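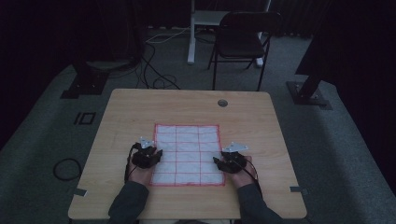 Chapter 4
Recording a task by hand

In Chapter 3 your team chose a task for the arm and wrote it out as a list of steps. In this chapter you will carry out that task yourselves, many times over, while wearing a pair of hand-worn grippers. The recordings you make will be used in Chapter 5 to train the arm.

By the end of the chapter you should be able to:

set up a desk so that every recording starts from the same place
wear and check a pair of grippers
record a set of attempts and keep a proper log
decide which recordings to keep and which to throw away

You will need your task sheet from Chapter 3, a grid mat, tape, a pair of grippers with their cables, and the team logbook.

4.1 The Potwood club

The examples in this chapter come from the robotics club at Potwood School, which entered the Enisville Schools Challenge with a project called Stotatis. The aim was for a two-armed robot to sort small parts into the cells of a marked mat. The club was run by Vaughan Baxter, who taught design and technology, and the recording work was led by a Year 12 student, Darnell Halvorsen.

The club's first plan was to write a program giving the exact position of every part. This worked until someone leaned on the desk. After two weeks of measuring and measuring again, they dropped the plan and began recording people doing the job instead.

They made 209 recordings before the July deadline. Of these, 162 were good enough to use. We will look at what was wrong with the others in section 4.5.

4.2 Why use a grid?

A grid gives each place on the desk a name. Potwood's mat had three columns and six rows. They called the columns A, B and C from left to right, and numbered the rows from the edge nearest the wearer. Cell B2 is therefore in the middle column, second row up.

With names for the cells, one student can read out a starting layout while another sets it. It also lets you check that you have covered the whole mat. In their first batch Potwood put nearly 800 parts down in all, and when Darnell went back through the log he found that very few had gone into row 6. The arm was poor at row 6 for the same reason.

Lay the mat so that its long side runs away from the wearer. Press out creases from the middle towards the edges. Do not move the mat again until the session is over. If it is knocked, stop, put it back and write this in the log.

4.3 Before you record

Work in pairs. One person is the wearer and the other is the recorder, who keeps the log and does not touch the desk during an attempt.

Wearer: roll or push your sleeves clear of the straps. Fit the left gripper, then the right. Open and close each one fully. Rest both hands at the sides of the mat and keep still until the recorder says "go". Every attempt starts and ends in this position.

Recorder: check that no cable is pulled tight when the wearer reaches to row 6. Write down the date, the wearer's name, the attempt number and the starting layout.

Activity 4A
Copy the Prins log sheet from the back of the book into your logbook. Set one part in cell A1 and move it to C6 using the right hand only. Do this five times, swap roles, and do it five times more. Compare the times for the two wearers.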